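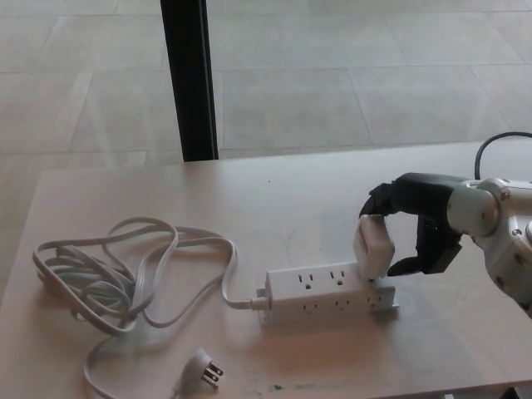
My mother-in-law asked me last January when she could buy a machine to do her chores, and I've been turning the question over ever since, mostly while doing chores. My answer is still "not yet," though I say it more fondly than I used to.

Take plugging something in. You and I do it half asleep, feeling for the slots with our fingertips (and muttering, if the outlet is behind the couch). A machine has to find the right opening, keep the plug straight and know when to push. That's an awful lot to ask!

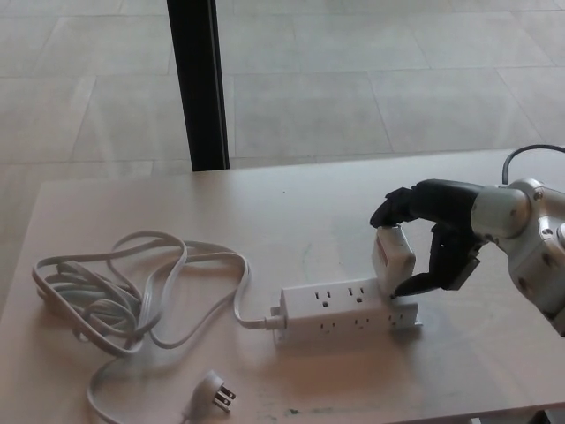

2 min read | 277 words

And then there's the cord. A tangled pile of it never lies the same way twice, and I'd trade any amount of fancy vacuuming for a robot that could coil one neatly and put it in a drawer. I do think we'll get there, one dull little job at a time, and I'll be cheering when we do.

Comments (2)

Trilok Bajpai
I'd settle for one that matches socks.

medberg17
Lovely piece. My drawer of cords says hello.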